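Donnerstag, 7. Januar 2021

## Neuer Leiter für den Bevölkerungsschutz in Usard

Seit Jahresbeginn hat der Bevölkerungsschutz in Usard einen neuen Leiter. Jinlong Kong hat das Amt von seiner Vorgängerin übernommen, die Ende Dezember in den Ruhestand gegangen ist. Er war zuvor fünf Jahre Schichtführer in der Rettungsleitstelle Primach und ist vielen Einsatzkräften im Landkreis vor allem als Stimme am Funk bekannt.

Kong kam über den Zivildienst zum Rettungswesen. Er fuhr zunächst Krankentransporte, machte dann die Ausbildung zum Rettungsassistenten und wechselte nach einer Knieverletzung in die Leitstelle. Dort habe er gelernt, wie viel an einer sauberen Ortsangabe hängt, sagt er. In Primach gibt es zwei Mühlwege und eine Mühlgasse, und die Anrufer wissen oft selbst nicht, in welchem Ortsteil sie gerade stehen.

In Usard ist er nun für den Katastrophenschutz, die Warnung der Bevölkerung und die Abstimmung mit Feuerwehr und Sanitätsdienst zuständig. Die Stelle ist im Ordnungsamt angesiedelt, erster Stock, Eingang über den Hof. Bis Ende des Monats arbeitet er noch an zwei Tagen in der Woche in Primach, um seinen Nachfolger einzuarbeiten.

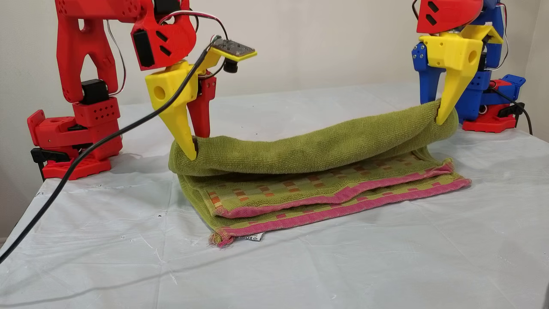 *Zwei Roboterarme am Tisch, dazwischen ein grünes Handtuch.*

### Was 2021 ansteht

Als Erstes will Kong den Alarmplan überarbeiten. Die jetzige Fassung ist in mehreren Anläufen ergänzt worden und enthält Telefonnummern, die nicht mehr vergeben sind. Auch die Zufahrten im Neubaugebiet Ivia fehlen darin. Bis zum Frühjahr soll eine neue Fassung vorliegen, die auch den Ortsfeuerwehren in gedruckter Form zugeht.

Danach kommen die Sirenen an die Reihe. Von den bestehenden Anlagen haben beim Probealarm im vergangenen Jahr 3 nicht ausgelöst. Eine davon steht auf dem alten Schulhaus und muss ersetzt werden, bei den anderen wird die Steuerung getauscht. Den Auftrag hat die Firma Awad erhalten. Die Arbeiten beginnen, sobald das Wetter es zulässt, und werden den betroffenen Anwohnern vorher per Aushang angekündigt.

Für die Betreuung bei Evakuierungen hält die Gemeinde derzeit 525 Feldbetten mit Decken vor. Sie lagern an zwei Stellen, ein Teil im Bauhof und ein Teil im Keller der Mehrzweckhalle. Der Keller ist feucht, und Kong möchte das Material deshalb vollständig in den Bauhof bringen. Darüber muss der Gemeinderat noch beraten, weil dort Regale angeschafft werden müssten.
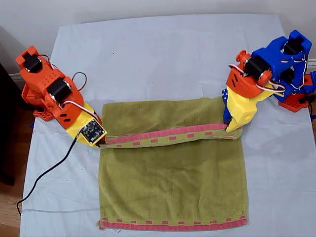 Handtücher, Bettwäsche und Hygienepakete sind in der Materialliste bisher nur als Sammelposten geführt. Wie viel davon nach dem letzten Hochwasser zurückgekommen ist und was fehlt, lässt sich aus der Liste nicht ablesen. Die Bestände werden im Februar neu erfasst und nach der Wäsche in beschriftete Kisten gepackt. Für das Zusammenlegen der Wäsche sind auf der Liste immer zwei Personen pro Tisch eingeteilt, einander gegenüber. Große Decken werden nur noch gerollt. Wer an einem Samstag mithelfen kann, meldet sich bitte bis zum Monatsende im Ordnungsamt.

### Übungen und Lehrgänge

Die gemeinsame Übung mit der Leitstelle Primach, die im vergangenen Jahr ausgefallen ist, soll im Herbst nachgeholt werden. Angenommen wird ein Stromausfall über zwei Tage. Geübt werden die Einrichtung einer Anlaufstelle in der Mehrzweckhalle und der Betrieb mit Notstrom. Ob Zuschauer zugelassen werden, hängt von den dann geltenden Regeln ab.

Die Erste-Hilfe-Lehrgänge für Vereine bleiben vorerst ausgesetzt. Bereits gezahlte Gebühren werden auf den nächsten Termin angerechnet oder auf Wunsch erstattet. Für den Funklehrgang der Feuerwehr wird der theoretische Teil online angeboten, die Zugangsdaten verschickt der jeweilige Ortswehrführer.

Im Jahr 2020 sind die Rettungskräfte im Bereich Usard zu 2439 Einsätzen ausgerückt. Die genaue Aufschlüsselung nach Ortsteilen liegt noch nicht vor und wird in der nächsten Ausgabe nachgereicht.

### Sprechzeiten

Kong ist dienstags und donnerstags am Vormittag im Büro erreichbar, bis auf Weiteres nur nach Anmeldung. Termine vergibt die Zentrale des Ordnungsamts. Fragen zu Sirenenstandorten und Hinweise auf defekte Hydranten können auch schriftlich eingereicht oder in den Briefkasten am Hofeingang geworfen werden. Bei Hydranten bitte Straße und nächste Hausnummer angeben.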